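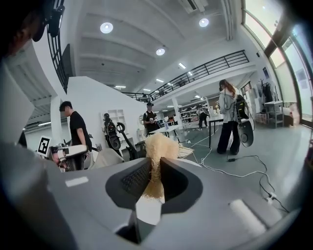

# Acta de la reunión de seguimiento técnico — Handunex

**Fecha:** 2025-06-02
**Asistentes:** Ritva Rissanen (preside), Bereket Assefa, Aarne Karppinen, Setsuko Kamata
**Excusa su ausencia:** Kauko Manninen
**Redacta el acta:** Setsuko Kamata

## 1. Aprobación del acta anterior

Se aprueba con una corrección en el punto 4: donde decía «caudal de impulsión» debe decir «caudal de retorno». Karppinen sustituirá el archivo en la carpeta compartida.

## 2. Ventilación de la nave Warkura

Assefa presenta las mediciones de la unidad de tratamiento de aire. El caudal de impulsión en régimen nominal es de 2.182 m³/h, dentro de lo previsto en proyecto. La pérdida de carga en el filtro de la segunda etapa alcanza 250 Pa, valor que coincide con el umbral de sustitución fijado en el plan de mantenimiento.

Rissanen pregunta si la lectura se tomó con la compuerta de aire exterior abierta. Assefa confirma que sí, con apertura completa y el variador en modo manual. Se discute si conviene repetirla en modo automático; Karppinen considera que el dato manual es suficiente para decidir el cambio de filtro, pero no para ajustar la consigna de presión.

**Acuerdos:**

- Cambiar el filtro de la segunda etapa.
- Repetir la medición en modo automático con el filtro nuevo y adjuntar ambas lecturas al parte.
- No modificar la consigna de presión hasta disponer de la segunda lectura.

Responsable: Assefa.

## 3. Ruido en la sala de máquinas

Persiste la vibración del conducto principal en el tramo posterior al silenciador. Karppinen ha revisado los soportes y encuentra dos amortiguadores de goma endurecidos. La frecuencia dominante es de 50 Hz, de modo que no se descarta una componente eléctrica procedente del transformador de control.

Kamata recuerda que el tramo se desmontó en octubre para sustituir una junta y que el parte de aquella intervención no recoge el par de apriete aplicado. Se acuerda cambiar los amortiguadores, reapretar con llave dinamométrica y anotar el valor. Si la vibración continúa, se desacoplará provisionalmente el transformador — con la unidad parada y previo aviso a producción.

Responsable: Karppinen.

## 4. Oferta de Valtonen para las compuertas

Se ha recibido la oferta revisada de Valtonen para las compuertas de regulación. El precio unitario pasa a 789 euros, transporte incluido. El plazo de entrega no varía respecto a la primera oferta.

Observaciones de los asistentes:

- La clase de estanqueidad figura en la portada, pero no en la tabla de características.
- El actuador ofertado admite señal analógica. Falta confirmar la realimentación de posición.
- Las bridas de conexión no coinciden con las del conducto existente. Valtonen propone una pieza de transición sin indicar su coste.

Rissanen no es partidaria de firmar el pedido con el punto de las bridas abierto. Assefa discrepa: entiende que la transición puede fabricarse en taller y que esperar retrasa el equilibrado de la red. Tras el debate se opta por pedir aclaración escrita a Valtonen y decidir por correo electrónico, sin convocar reunión.

Responsable: Rissanen.

## 5. Migración de registros a Tenell

Kamata informa de que los registros históricos de temperatura y humedad ya están cargados en Tenell. Quedan pendientes los de presión diferencial, exportados con coma decimal y leídos por el sistema como texto. La conversión es sencilla, aunque obliga a revisar los intervalos en los que el sensor estuvo desconectado, marcados unas veces con cero y otras con celda vacía.

Se acuerda unificar ambos casos como dato ausente. El cero se conservará solo cuando exista parte de calibración que lo justifique.

Los permisos de escritura quedan limitados a Kamata y Manninen. El resto del equipo tendrá acceso de consulta.

Responsable: Kamata.

## 6. Ruegos y preguntas

Karppinen solicita que los planos de conductos lleven la revisión en el cajetín y no únicamente en el nombre del archivo. Se acepta. Los planos ya emitidos se corregirán a medida que se revisen.

Assefa pregunta por la llave del cuadro eléctrico de cubierta. Rissanen tiene una copia; la otra la conserva Manninen.

La fecha de la próxima reunión queda pendiente de la respuesta de Valtonen. Rissanen enviará la convocatoria.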